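Programme notes from the Flaltis short film weekend

The screenings at Jirkulcombe closed on Friday evening, and I set down my impressions while the running order is still to hand. Flaltis received more submissions than its two halls could accommodate, and the selection leaned firmly towards documentary. Most titles ran under 30 minutes.

The opening film, Mäkelä, follows a ferry crossing through a single winter. It has no narration and very little speech. I had expected to find this trying, yet the sound recording carried it - engines, gulls, a radio left on in the wheelhouse. The later passages would benefit from a firmer edit. 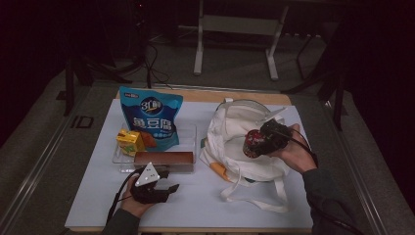

Does a short documentary need a narrator? Many of the strongest entries managed without one, although those dealing with legal or historical matters were clearer when a voice supplied the dates.

The second programme was given over to regional work. Flendomthorpe, a portrait of a market town and its closed picture house, was made for £1,780 and projected from a restored print. The hall seats 100, and extra chairs were brought in from the foyer. Its makers had gathered 70 letters from former patrons, several of which are read aloud over views of the auditorium. The readings are plain and unhurried, and they were received in complete silence.

I was less persuaded by the student animation that followed. The drawing was accomplished, but the story depended upon a twist that most of the audience had anticipated. 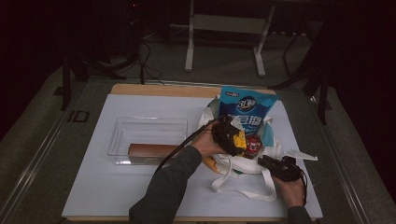
The discussion afterwards turned to subtitles, which were absent from three of the films in this programme. The organisers have undertaken to require them of all entrants next year, and I welcome that decision. It would also be of assistance if the printed programme stated running times, as patrons with trains to catch were obliged to leave before the final title.

Submissions for the next edition open in June. The rules on length remain unchanged.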